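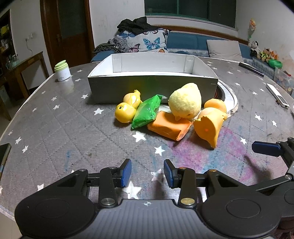

Figure 1. View from the wrist camera of the hand-held gripper, open over the tabletop setup. The box stands behind the toys and clay.

4.2 Comparing fingertip pads

We compared two sets of fingertip pads on the same hand-held gripper. The first set is the smooth pad that ships with the Trellach kit. The second is the blue pad shown in Figure 1, which we had cut to fit the same finger mounts. The linkage, the camera and the recording software were left unchanged between sets. All trials were collected in a home and not in the lab, on a round table with a quilted cloth, because earlier work with the Lenodov arm had used a hard, flat bench and we wanted a surface that gives a little under the fingers.

The task was to pick up an object from the cloth, lift it over the wall of an open cardboard box and release it inside. Operators were told to use one hand per gripper and to close the fingers at whatever speed felt natural. A trial ended when the object was released or when the operator gave up. Each pad set was used for 42 trials, with the order of objects shuffled before each session. Botond Bognár ran the first session on 16th April and Aaliyah Caron ran the second. Both operators had used the gripper before.

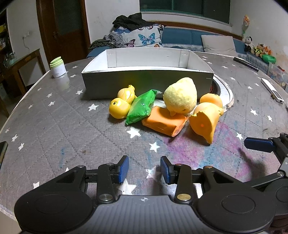
Pad choice matters most when the object does not hold its shape or offers no flat sides to close on. The smooth pads worked well on firm objects but tended to slide on thin plastic film, and operators made up for this by squeezing harder. We therefore chose objects that differ in surface and stiffness. The green package has a glossy, crinkled wrap, while the plush chick resting on the orange clay is fuzzy and has to be lifted without dragging the block along with it. The textured pads needed fewer second attempts on wrapped objects. On plush toys we saw no clear difference between the two sets.

Camera placement was the second factor we looked at. With the camera set back behind the fingers, both fingertips stay in view while the gripper is open, and the operator can be checked against the recorded video afterward. The wide lens also takes in much of the room. We did not crop this out, and the policy was trained on full images at the resolution used in Section 3. In total, nearly 700 seconds of video were kept for training after failed recordings were removed.

The Abeysekara controller was used for playback on the arm. It closes the fingers at a fixed rate, so the slower closing motions that operators used on soft objects were not reproduced exactly. A variable rate was added in June, and results with that version are given in Section 5.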